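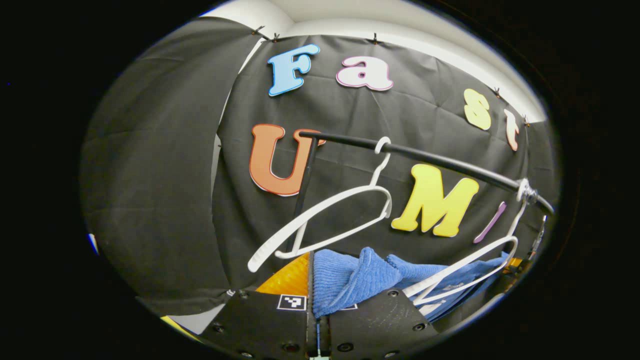
Drindex holds open day on hand-held gripper data collection

24 Nov 2025

Drindex opened its Jesteo workshop to visitors for a demonstration of hand-held gripper tools and the handling tasks recorded with them. The 40 places were filled in October.

The main station dealt with garment handling. It consists of a black rail on a vertical pole, white plastic clothes hangers and a blue terrycloth item, set up before a black fabric backdrop bearing the words "Fast" and "UMI" in cut-out letters. The operator works with a two-fingered gripper held in the hand. The fingers are flat black plates, and the left one carries a small square marker. A camera on the tool records the work from the gripper's side.

Visitors were invited to try the tool after a safety briefing. Each session lasted 20 minutes and covered grasping cloth, moving a hanger along a rail and returning the items to their starting positions. Groups were limited to nine people.

"Cloth changes shape each time it is picked up, so one recording tells us very little," said Shayne Pirihi, head of demonstrations at Drindex. "We ask operators to repeat a task from many starting positions and to keep the camera view clear of their free hand."

Tyson Lapointe, who leads the software group, gave a talk on how recordings are checked before use. Takes in which the gripper moves too quickly for reliable tracking are set aside and repeated.

The talk will be given again at the Petrauskas site, where the rail station will be set up in the ground floor hall. Schools and firms wishing to attend should write to the Drindex visits desk, stating the size of the group and any access needs.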